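Review: Skorura Client Galleries, After One Full Wedding Season

I shoot weddings with a second photographer, Fermín Godoy, and for a long time we delivered everything through shared folders and a USB drive in a padded envelope. Last winter we moved to Skorura, an online gallery service aimed at wedding and portrait photographers. By August we had put enough weddings through it that I felt able to write something useful. We pay for our own plan and nobody at the company asked for this.

Setup

Getting an account going took an evening. You pick a cover layout, upload a logo, set your default download sizes and decide if galleries expire. The logo tool is fussy. It wants a transparent file and crops anything wider than a business card, so ours had to be redone. After that the defaults carry over to each new gallery and I have not touched them.

There is a web address option if you want galleries to sit under your own domain. I got it working on the second try. The help page for it was written for an older version of the menus, and the button it tells you to press has moved to a tab called Presentation.

Uploading

We deliver a lot of frames. The Arai wedding at Histcombe came to just over 2,000 after culling, because Asuka Arai had asked for every table, every cousin and both ceremonies. I started the upload before bed on a Friday and it was done in the morning. The desktop uploader picks up where it left off if the connection drops, which our old folder service never managed. The browser uploader does not do this. Skip it for anything bigger than a sneak peek set.

Files come through clean. I compared downloads against my exports at full size on a calibrated monitor and could not find a difference in color or sharpness. The web-size versions are a little soft, mostly in lace and in hair. There is a sharpening setting for these with three positions, and the middle one is fine for most work. High makes confetti look crunchy.

Folders inside a gallery are called chapters. You can name them what you like (we use Getting Ready, Ceremony, Family, Portraits, Party) and drag photos between them. Sorting by capture time works across two cameras as long as the clocks match. Ours did not match at one wedding and I had to shift Fermín's files by a few minutes in my editing software and upload them again. A time offset inside Skorura would have saved me an afternoon.

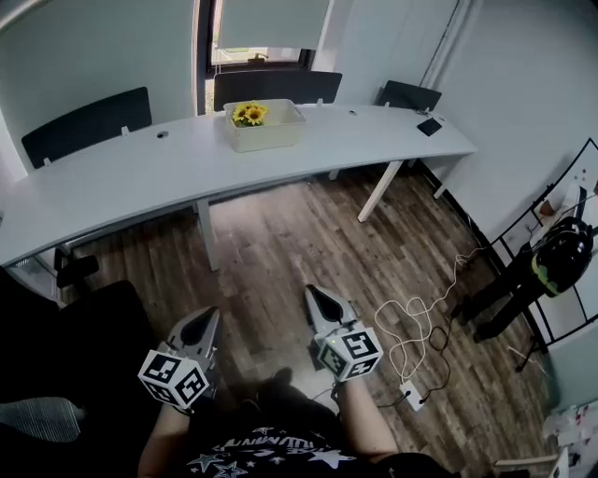 The favorites tool is the part I use most. Couples tap a heart on the photos they want in the album, and I get a list of file names I can paste straight into my catalog. You can set a limit. I set it at 50 for our standard album, and the gallery shows the couple how many they have left. Before this I was getting lists by text message, some with screenshots, some with descriptions like "the one where Dad is laughing." Damián Cáceres and Agustina Pereyra finished their picks in one sitting and their album went to layout the same week.

One problem: each person who logs in gets a separate favorites list. If the bride uses one email address and the groom uses another, you end up with two lists and have to ask which one counts. I now tell couples to share a login. A combined list would be better.

Guests

You can give guests a separate PIN with downloads turned off or limited to web size. Most of our couples want guests to be able to save photos, so we leave web size on. Older relatives have had trouble with the PIN screen. It is pale gray text on white and the box does not look like a box. I have walked more than one grandmother through it over the phone.

Photos can be hidden from guests one at a time. This matters for getting-ready pictures, and for the ones from late in the night. The couple can do the hiding themselves from their phone, and they don't need me for it.

Print store

The store is the weak spot. Orders go to a partner lab, and you can't choose a different one on our plan. I ordered the same portrait from them and from Tapsell, the lab we have used for years. The Tapsell print had better skin tones and heavier paper. The partner print was slightly green in the shadows of a dark suit. It wasn't bad, and a family member buying a small print would be happy with it, but I would not put it in a frame with our name on the back. We keep the store switched on for small sizes only and send canvases and large prints to Tapsell ourselves.

Support

I wrote to support twice. The first reply came the next morning and fixed the problem. The second, about the logo, went through three people and ended with a link to the page I had already read.

Compared with Haltusby

Lautaro Tapia, who shoots in the next town over, uses Haltusby and let me poke around in his account. Haltusby has nicer slideshows and a contract tool built in. Its uploader is slower, and its favorites list exports as a PDF, so you end up typing file numbers by hand. If you need contracts and galleries in one place, look at Haltusby first. We already had contracts sorted out.

Verdict

Four stars out of five. I renewed for another year on the same plan. The store costs it a star, and I would like to see the PIN page fixed before spring bookings start going out.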